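How to Measure a Kitchen Before You Order a Countertop

Most countertop guides start with color. I would leave color for last. The expensive mistakes are made with a tape measure, and the online planning tools do very little to stop you from making them.

I have fitted laminate and solid wood tops in my own places and in a few rentals, and I have paid for one top twice. What follows is the way I measure now. It takes an afternoon. The sales page for the Clellero cut-to-size service says it takes 13 minutes, and I suppose it does if your walls are straight.

What you need

A steel tape that locks. A long level or a straight board. Pencil, paper, masking tape, a big sheet of cardboard. Skip the laser measure unless you already own one. It is fine across a room and a nuisance in a corner, where the dot lands on a pipe or a bit of trim and gives you a confident wrong number.

Step 1: Check the cabinets first

Lay the level along the tops of the base cabinets, front to back and side to side. If one is low, shim it now. Suppliers like to say the top will "settle in." Laminate might bend a little. Stone won't, and a gap under stone is where it cracks.

Also check that the cabinets are screwed to each other and to the wall. I have seen a finished run with one box you could slide out with your foot.

Step 2: Measure the wall in three places

Take the length at the back against the wall, at the middle, and at the front edge of the cabinets. Write down all three. Do not average them. If you have walls on both ends, the top has to go in past the narrowest point, and then you have to decide what to do with the gap at the widest one.

My back wall was 13 mm shorter than the front. The planner had one box for length and took whichever number I typed.

Step 3: Measure the depth

Pull the tape from the wall to the front of the cabinet box, leaving out the door. Add the door thickness, then the overhang you want. Standard tops are sold at 600 mm deep in the range I looked at, and the brochure calls that a fit for "all common kitchens." It fit mine at one end. At the other, the wall wandered away and left a slot I could drop a pencil down.

If your wall bows, order deeper and scribe the back edge. Anyone who tells you caulk will cover it is not going to be looking at that caulk every morning.

Step 4: Test the corner

Inside corners are rarely square. Cut a square corner from factory-edged cardboard and push it in. If you see light along one side, trim the cardboard until it fits tight, mark which side faces up, and keep it. Send the template along with your numbers. Provville's fitting desk told me they didn't need it. I sent it anyway, and the joint they cut matched my cardboard, so somebody used it.

Step 5: Mark the sink and the stove

Here is where I distrust the paperwork most. The sink will come with a paper template. Measure the actual sink too, both the outside of the rim and the bowl underneath. On my Moon drop-in the template and the rim disagreed by enough to matter, and there was a line of small print saying the manufacturer could change sizes without notice.

Find the center of the sink cabinet and mark it on the wall with masking tape. Then look inside. You need room for the bowl, the clips and your hands. Leave at least 70 mm of solid top in front of the cutout and the same behind it if the faucet goes there. I would want more on a wood top. Thin strips break when two people carry the thing through a doorway.

Step 6: Decide what lives on the counter

Before you settle where the sink goes, put masking tape on the cabinets for everything that will stand on top: microwave, toaster, dish rack, kettle. Use the real footprint, measured with the plug in.

Microwaves cause the most trouble. The size on the box usually ignores the handle and the space the manual wants around the vents. Swing the door all the way open and mark how far it reaches. Then ask where you will put a hot bowl down.
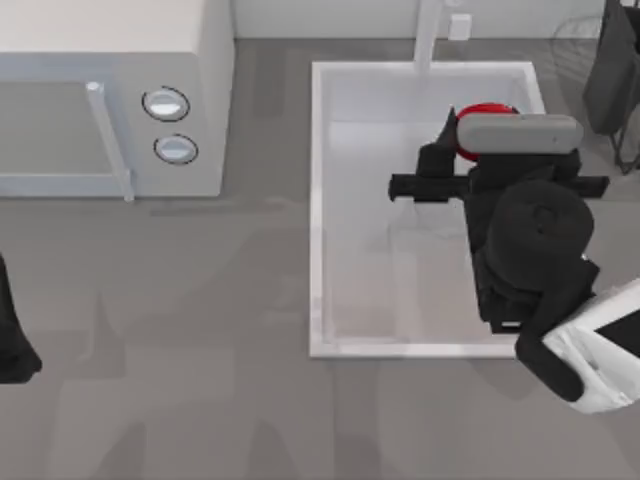 The planner will happily let you place an appliance hard up against the sink, and its only comment on mine was a green check mark. I would keep a clear stretch between the two, wide enough for a plate and a cutting board. Read the appliance manual for what it says on clearance and water, and believe that over the planner.

Check the outlets while you are at it. A cord should not have to cross behind the faucet.

Step 7: Write it up

Draw the top as seen from above. Put every number on it in millimeters, with an arrow for the wall side and the word FRONT along the front. Mark finished edges with a wavy line. If the supplier uses a different symbol, copy theirs.

Then leave it overnight and measure everything again without looking at the first sheet. If two numbers differ, measure a third time.

Step 8: Read the quote

Compare it to your drawing line by line. Look for cutouts charged separately, edging charged by length, and delivery "to curb." The Jukomside quote I got listed 35 for "corner handling," and when I asked what that covered, it came off.

Ask what happens if the cut is wrong. If the answer is that they work from your sizes, then they are your sizes, and you should keep a signed copy of the drawing. Order in January if you can wait. My supplier was slower to deliver then but quicker to pick up the phone.

Once the top arrives, measure it before the driver leaves.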